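Polton launches Lura, a refill scheme for everyday hand and body care

11 December 2020
3 min read
Print this page | E-mail this to a friend

Polton, the family-run maker of plain and gentle skin care, is very pleased to announce the arrival of Lura, a small range of hand cream and body balm sold in glass jars that customers can bring back and have filled again. It goes on sale today at both Polton shops and by mail order, and we couldn't be happier to be sharing it with you just as the holidays come around and everybody's hands are getting a good deal more washing than they used to.

Lura has been a long time coming. The first batches were stirred up on a stovetop, and a fair few of them went to friends and neighbours who were kind enough to tell us when a balm was too greasy, or too stiff to get out of the jar, or smelled (as one very dear customer put it) like the inside of a cough drop. We listened to all of it. The recipes changed, the jars changed, the lids changed more often than anyone would like to remember, and what we have at the end is a range we use in our own homes every day.
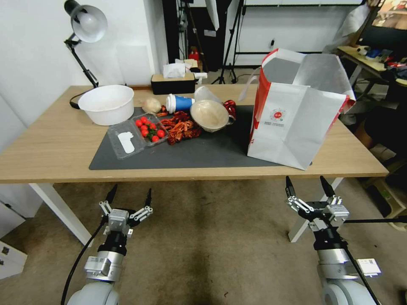 Cherry tomatoes and crayfish on the table.

There are two products to begin with. The hand cream is made with shea butter, oat oil and a little beeswax, and it sinks in quickly enough that you can go back to your knitting or your keyboard without leaving marks on everything. The body balm is richer, with sunflower and calendula oils, and is meant for elbows, heels, shins and anywhere else that gets rough in cold weather. Both come unscented or with a light touch of lavender. If your skin is easily upset we'd suggest starting with the unscented one, and trying a small dab on the inside of your arm before you go any further.

"I wanted something my mum would use and my teenager wouldn't be embarrassed to have in the bathroom," said Ashton Ashby, founder of Polton. "She has very firm opinions about hand cream, my mum, and she's been through more test jars than the rest of us put together. When she asked for another one without being prompted, I rang the printer that afternoon and told them to go ahead with the labels."
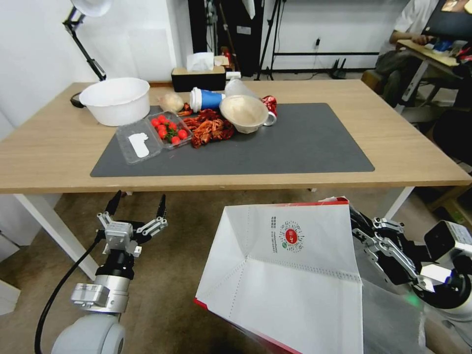

Returning a jar is meant to be as easy as we can make it. Wash it in warm soapy water, let it dry with the lid off, and bring it along to the counter the next time you're passing. We'll sterilize it properly at our end and hand you a full one, and you'll pay for the cream and not for the glass. Jars with chips or cracks can't be filled again, I'm afraid, but we'll gladly take them for recycling. Mail-order customers can save theirs up and send them back in the same box they came in, and a return label is tucked under the paper in every parcel.

Before today's launch we ran a quiet trial of the scheme with our regular customers, and 1,420 jars came back to be filled. That was a lovely surprise, and it meant a few late evenings at the sink — but it also told us that people were ready to hang on to a good jar and use it again.

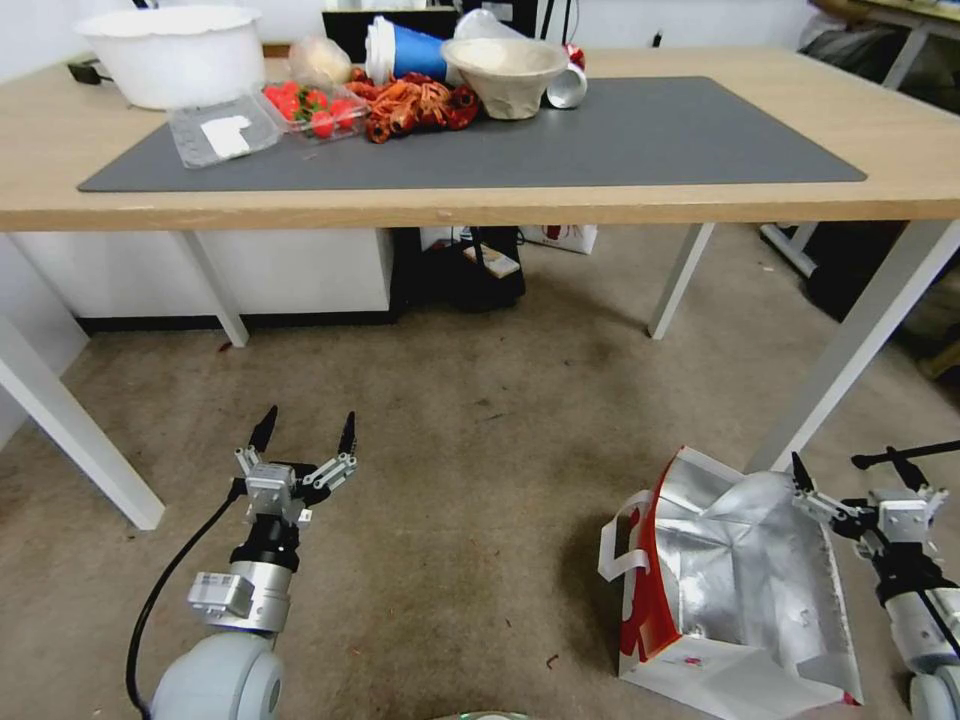

Strawberries in a clear punnet, among other things.

The jars themselves come from Dollus, a glassmaker we have worked with since our very first lip balm, and the labels are printed by Preda on uncoated paper with an adhesive that soaks off without scraping. Both firms were patient with us through a great many changes of mind, and we'd like to thank them warmly for it. The lavender is grown by a couple who supply our soaps as well, and who have asked us not to send any more visitors up their driveway.

Gift sets, with one hand cream and one body balm wrapped in a cotton cloth, will be available until the end of the holidays or until we run out of cloths. A lip balm and a foot cream are being worked on now, and we hope to have the first of them ready in February.

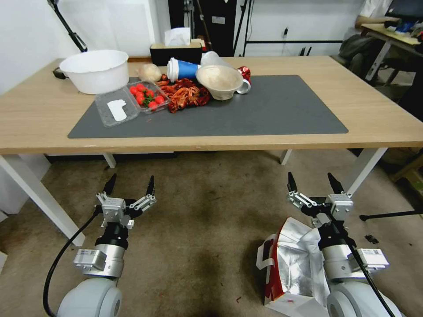 Shops that would like to stock Lura, or to set up a refill counter of their own, are very welcome to get in touch. We can supply the cream in bulk tubs along with a tidy set of instructions for cleaning and filling, and we're always glad to talk it through over the phone first. Samples for writers and reviewers can be asked for in the same way — please let us know whether you'd prefer scented or unscented.

Media and trade enquiries: Ashton Ashby, Polton

Print this page | E-mail this to a friend

Comments (3)

marigold_jen
Tried the unscented balm during the trial and my heels have forgiven me. Will the old lip balm tins be refillable too?

Doug R.
Bought the lavender one for my wife and have been using it myself after gardening. Good stuff, but the lid is a bit tight for arthritic hands.

Prairie Knitter
Does the hand cream have any nut oils in it? I didn't see a full ingredient list on this page and my daughter is allergic.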